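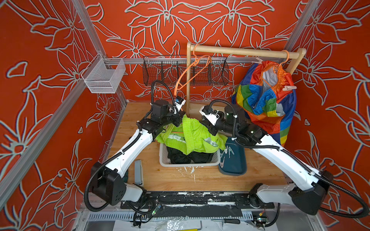
4.2 Does a large pattern make a small room feel smaller?

Decorating manuals repeat the claim that large floral wallpaper shrinks a small room, and they rarely say how anyone found out. The usual source, where a source is given, is a trade leaflet from Flonanico, and the leaflet reports no measurements. We treated the claim as untested.

Of the 119 tenants we approached in Amini and Taneo, 87 returned both questionnaires. Each tenant judged the width of a papered room twice, eight weeks apart, and then rated how crowded it felt. Rooms papered in big outlined blossoms on a strong red or orange ground (a paper of this type is shown in Figure 2) were rated as more crowded than plain ones. Width estimates barely moved. A room can feel full without being misjudged in size, and the manuals treat the two as the same thing.

Figure 2. Red-orange paper with large flowers outlined in a pale color, on three walls.

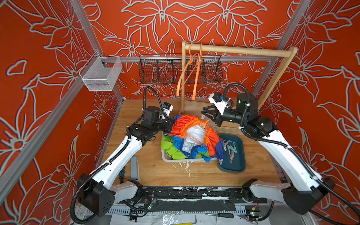 One tenant in Taneo objected to the crowding question itself, saying that she had marked the highest score because she disliked the color and had found no other place on the form to say so. We suspect she was not alone. Dislike and crowding were strongly linked in the first round, and our form gave people no clean way to separate them.

The second round offers some help, though less than we hoped. We added a separate item for liking, and the crowding scores dropped.
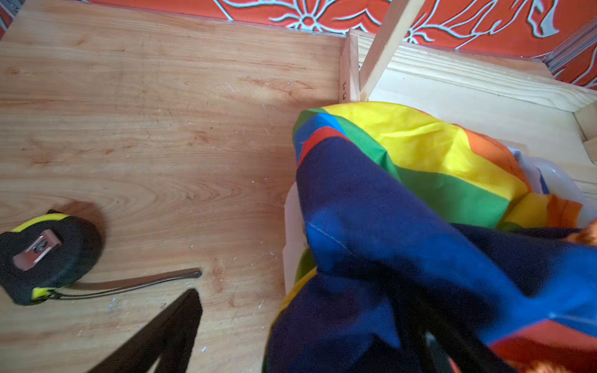 Part of that drop may be plain habit, as people stop noticing a wall they pass every morning. Our design cannot tell habit from the change in the form — a weakness we should have caught before the first mailing. The Brorneo scale, often used to rate interiors, has the same flaw, and earlier results that rest on it deserve a second look. Until liking is measured from the start, we see no good reason to tell tenants that a large print will cost them space.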